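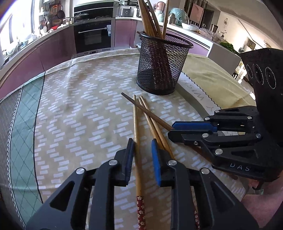

What's the best way to store wooden chopsticks?
Standing up in an open holder that lets air through, after they have dried completely.

I moved ours out of the drawer in April and have had a few messages asking how it's going, so this is a thread on chopsticks, holders, washing, oil and what I threw out.

The drawer first. We had a long plastic tray with a lid that snapped shut. It looked tidy. The trouble was that we put chopsticks away straight from the rack, still a bit damp at the thick end, and closed the lid. After a few months the tray smelled like a cellar.

The holder I use now is a black metal mesh one, wider at the top than at the base, with a thick rolled rim. It was $2 at the thrift store in Wenerdale, in a bin with staplers and tape dispensers. I'm fairly sure it was sold for pencils.

Mesh works because air gets in from every side. A ceramic jar looks nicer on a shelf, but water runs down the sticks and sits at the bottom. If you like your ceramic jar, put a folded paper towel in the base and change it often.

The rolled rim matters more than I expected. Cheaper mesh cups have a thin cut edge and it will scratch the finish on a painted handle. Run a finger along the rim before you buy. If it catches your skin it will catch the lacquer.

Handle down, tip up. That is how I do it at home, and I know people argue about this. The thick end is heavier, so the sticks stand better, and the end that goes in your mouth isn't touching the bottom of anything.

The argument the other way is that people grab by the tips when they reach in. That's fair. If you have kids or a lot of guests, put them tips down and wash the holder every few days. Pick one and stick to it, or you end up with a mix.

We have a few kinds. The ones on the table most days are light wood with a red handle, printed with small white and cream blossoms. Then there is the brown set, which I keep together in a bundle on one side of the holder. There is also a darker, thinner one, and I no longer remember where it came from.

Keeping the brown ones bundled means I can pull out a matching pair without looking. The flowered ones are easy to spot by the handle once they're out, but in the holder with the handles down you are going by the color of the wood.

Sorting. Once in a while I tip everything out on the table and match pairs. I do it on the cloth so they don't roll off. Any pair that is slightly different in length gets set aside. A few millimeters is enough to make noodles annoying.

How to check length: hold the two sticks together, handle ends pressed flat on the table, and look at the tips. Then turn them over and do it again. Wood that has warped can look even from one side and be off from the other.

How to check for warping: roll each one across something flat and hard. If they're round, a straight one rolls smoothly and a bent one hops. Square ones won't roll, so look down the length like you would with a board. You'll need to push the tablecloth back to do this.

About the cloth, since it's in the picture. It's beige for the most part, with wavy columns of little white slanted shapes, then a green band with a diamond pattern on one side and a yellow-green section on the other. Busy pattern. It hides soy sauce well. I bought it at Dillus when they were clearing out summer table linen.

Washing. Warm water, a little dish soap, a soft sponge. Rub a few at a time between your palms under the tap, then do the tips one by one with the sponge. Don't use the green scrubbing side on anything with a printed handle. I took the pattern off one pair that way.

Don't soak them. I used to leave them in the pan with everything else until after dinner. Wood swells, then shrinks when it dries, and after enough rounds you get fine cracks running down from the tip. Wash them first, before the plates.

Dishwasher: mine don't go in. I know some are sold as dishwasher safe, and if the package says so, go ahead. Plain wood comes out gray and furry feeling. Printed handles go dull. They also fall through the basket and end up against the heating element, and then the kitchen smells like a campfire.

Drying. Towel first, then lay them flat on a rack or a dry dish towel overnight. I wash up after dinner and put them in the holder with my morning coffee. That's the whole routine. If you need them sooner, near a sunny window is fine, but not on top of the oven. Fast heat bends them.

Oil. This is for bare wood only, so it's the brown set for me. Food grade mineral oil on a paper towel, wipe it down the length, leave it an hour, wipe it off. I use a 500 ml bottle from Foris that I bought for cutting boards and it is going to outlast me.

Don't use olive oil or whatever you fry with. It goes sticky and then it goes rancid. I did a batch with sunflower oil once and they smelled like an old box of crackers. Washing them again didn't fix it.

If a chopstick is lacquered or painted, leave the oil out. It sits on the surface and gets on your fingers. When the lacquer starts flaking near the tip, that pair is finished. Don't sand it and keep eating with it, you don't know what the coating is.

Rough tips on bare wood can be saved. Very fine sandpaper, light pressure, always along the grain. Wipe with a damp cloth, let it dry, oil it. I have one pair I've done twice now and they're shorter at the end but still fine for rice.

When to throw them out: a crack you can feel with a fingernail, dark spots that don't wash off, a smell that stays after a wash and a full day of drying, or splinters. I went through the whole drawer in one evening with those four and it went quickly.

Good single sticks don't need to go in the trash. I use them to stir paint, prop up seedlings, level flour in a measuring cup, and get the last of the jam out. One lives in the junk drawer for poking the reset button on the router.

The takeout ones in paper sleeves are a separate subject. We had a shoebox of them, mostly from Lis, which is the noodle place we order from too much. I took the unopened ones to work and left them by the microwave. They were gone by 2 in the afternoon. Now I tick the box for no utensils when I order.

Where the holder lives: on the table at meals, on the counter next to the rice cooker the rest of the time. I tried keeping it by the stove and the outside got greasy. Mesh is easy to rinse but a pain to degrease, every little hole holds on to it. An old toothbrush and hot soapy water does it.

Rinse the holder when you rinse the dish rack. Turn it upside down to dry. Check the base for rust where the mesh meets the bottom. Mine has none so far. If yours does, you can put a cork coaster inside for a while, but it's on its way out.

Don't overfill it. If you have to push to get the last pair in, they won't dry out between washes and they drag each other up when you pull one. I keep the everyday ones in the holder and the guest ones in a cotton bag in the cupboard. The bag breathes, and you can wash it with the towels.

Someone asked what I'd buy starting from nothing. I'd get one set of plain unfinished wood from one maker, all the same length, and a mesh cup with a smooth rim. Skip the gift box with the rests and the tiny sauce dishes unless you already know you'll put rests on the table. We don't. We lay them across the bowl or on the cloth.

Someone else asked about bamboo. Same care as wood. It dries a bit faster in my kitchen and it splits in longer splinters when it goes, so check the tips more often.

Metal ones go in the dishwasher and I have nothing to add about them. They're slippery and I drop things.

Next thread will be wooden spoons. I have a crock of those that needs the same treatment and I've been putting it off.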